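Garnholm opens its practice kitchen to the neighbors

July 2021

The robots at Garnholm are learning their way around a kitchen, and last month the people who live down the street finally got to come in and watch. The open day filled 3 sessions and drew 197 visitors, many of them kids who had to be talked into leaving.

The kitchen is set up like one you might have at home, clutter and all. "We could have built a spotless lab," said Rima Darwish, who runs the project. "But people keep toasters and mugs and cereal on their counters, so we do too." 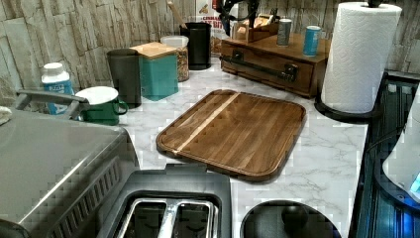 The practice kitchen at Garnholm, with the cutting board at the center of the counter.

Darwish's team calls the project Cuvow. Its goal is easy to say and very hard to do: get an arm to handle everyday things on a counter it shares with plenty of other stuff. The team had logged 1,591 practice runs before the doors opened, and visitors could follow along as Adebayo Obi talked through how a run is planned and scored.
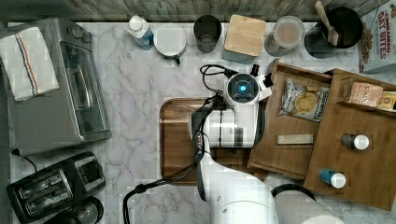

Obi took questions after each session, and there were some great ones. A girl in the front row wanted to know if the arm gets bored. Abla Yammine, a retired baker, asked whether it could ever knead dough – Obi said he would love to try, and the two of them were still talking about flour half an hour later!

Kids also got to name their favorite kitchen chore for a robot to take over. Dishes won by a mile.

A second open day is planned for November, with more room for families and a longer question time. Sign-up will be at the Garnholm front desk – Nadine Karam is keeping the list.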